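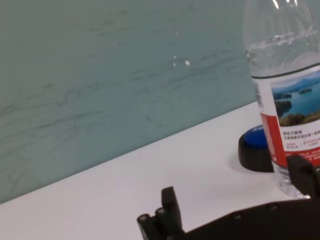
Photo: Teko

Norkden to swap bottled water for taps, but the sums are thin
April 25, 2024

Conference venue Norkden says it will stop putting plastic water bottles on its meeting tables by December and send visitors to refill points instead. It calls the move "a clean break with single-use plastic". The plan it put out this week is two pages long, and one of those is mostly a floor plan.

The venue has 11 meeting rooms. Under the plan each floor gets two refill points, supplied and serviced by Zaki, and guests will be handed a reusable cup at the front desk. Norkden says it gets through roughly 1000 bottles in a busy month. It does not say how many it uses in a quiet one, or how many of either end up in the recycling.

That gap matters. A clear plastic bottle can be recycled if it goes in the right bin, and the plan has nothing to say about what the bins at Norkden have been doing up to now. Without that, there is no telling how much waste the change will save. A spokesperson said figures would be "looked at as part of the rollout".

Then there are the cups. They are plastic as well, and heavier than a bottle. If people hand them back and they are washed and used again, fine. If they go home in coat pockets, as cups at this sort of event often do, Norkden will be buying new ones all year. No deposit is planned.

The bottles themselves are an easy target. The kind in our photo has a paper label with a lake on it, blue water and small wooded islands under a pale sky, above a few short lines of Chinese print. Scenery like that sells water very well. It tells a thirsty delegate little about how far the bottle has travelled or what will happen to it after the meeting, and on that score the critics of bottled water have a fair point.

Whether the refill points are the answer is another matter. Vokero, which runs a smaller venue across the car park, put in similar machines and later brought bottles back for evening bookings after complaints about queues in the breaks. It still offers both. Norkden says its own layout is different and that queues "are not expected", though no trial has been held.

Cost is left out as well. Zaki's service contract is described only as "competitive", and Norkden would not say whether room hire will go up to pay for it. At present the bottles are included in the price. The cups will be too, at least for the first season, after which the charge is "under review".

Clients who have already booked past the changeover can ask for bottles to be kept on their tables, provided they do so in writing. The venue has not set a date for ending that exception.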